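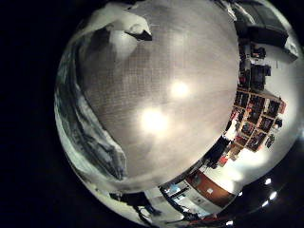
gray on gray, little squares, two bright spots from the lights overhead

OK so a thread about gray, a color I have now spent most of June thinking about. We're painting the downstairs and I have opinions (so many opinions!)

I started out thinking gray was the easy choice. You go in, you say "gray please," you come home with gray. The Trendska fan deck has 27 of them before you even get to the ones they file under "stone"

And they all change on you. We put up a swatch of one called Bramasdale that was a lovely soft pigeon color at breakfast. By dinner it was purple. Like, grape soda purple. My husband walked past it and said "oh, you went with lilac"

My friend Eirini used to mix paint for a living and she told me to quit looking at the chips under the store lights and tape them up at home, vertical, next to the trim. Flat on the counter they catch the light from above and look a whole shade paler than they will on a wall

She also says to look at the chip against something plain white, like printer paper. Suddenly you can see which ones are really green. (A lot of them are really green.)

Next thing: sheen. I didn't know I cared about sheen! Our hallway was done in semi-gloss by whoever had the house before us and every ceiling light shows up in it as a big white blob. You can't even tell what color the wall is around the blob

So matte for the hallway. Eirini voted eggshell, on account of fingerprints. We went back and forth on this for longer than I'd like to admit and I won, and yes there is already a fingerprint

Somebody asked what it's costing. I got a quote of $355 for paint and supplies, just the hall and the living room, doing the labor ourselves. That's with decent rollers. Please buy the decent rollers, I picked fuzz out of the bathroom wall for an entire evening last year

Re: texture, a few of you want to know about that grasscloth wallpaper look. I love it in other people's houses. I also have a cat

Where we landed: a warm gray called Flirisgate for the living room and the same color cut with half white for the hall. The guy at the counter (hi Demetrio, if you're reading) mixed it twice when the first can came out too blue, and didn't charge me for the second

First coat is up in the hall. It looked terrible for the first 30 minutes, all streaky and dark in patches, and I went and sat in the car. Then it dried and I like it a lot

Second coat tomorrow morning if the humidity behaves. The living room has to wait until we find somewhere to put the piano

If you have a gray you love in a north-facing room, drop the name below, I still have the upstairs to do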